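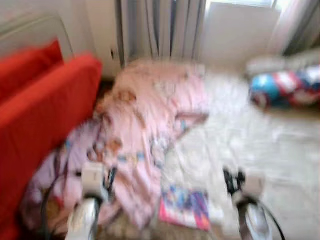
Fig. 1. Pink printed fabric in a heap, with the red sofa to the left.

Household Skills, Evening Course
Handout 4: Folding soft things, large and small

Welcome back, everyone, and thank you for bearing with me last week when we ran over (I do go on once I get started on pillowcases!). Tonight we come to the pieces people put off, the big crumpled ones that seem to have no corners at all.

Start with a heap like the one in Fig. 1. Before you fold anything, find an edge. Any edge will do. Run it through your hands until you reach a corner, or a cuff if it happens to be a garment, and hold on to it while you look for the next. Printed fabric is kinder to beginners than plain, as you can use the pattern to tell which side is up and which way round you are. Lay it out flat, smooth it from the middle outwards, and only then make your first fold.

A clean floor covering is a perfectly good place to work, and I often prefer it to a table for blankets. Do kneel on something soft, though, and take your time getting up again.

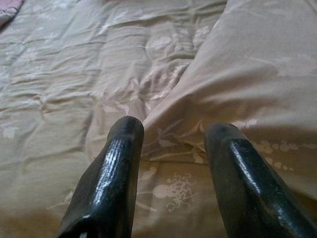
Quyên Trương

Quilted bedspreads want a different approach. Look at the stitching lines and the puffy channels between them, and let those lines guide your folds. Pull gently at the edges to ease out the wrinkles, and don't press down hard, or you will flatten the padding and be cross with yourself later. I fold mine in thirds along the stitching and then roll it loosely, but Minoru Matsuda, who takes the Thursday group, folds in half and half again, and you are very welcome to try both.

For next time: bring one blanket and one item with sleeves. Please also read page 41 of the course booklet. The chart on page 169 is optional, but do have a look if you enjoy that sort of thing.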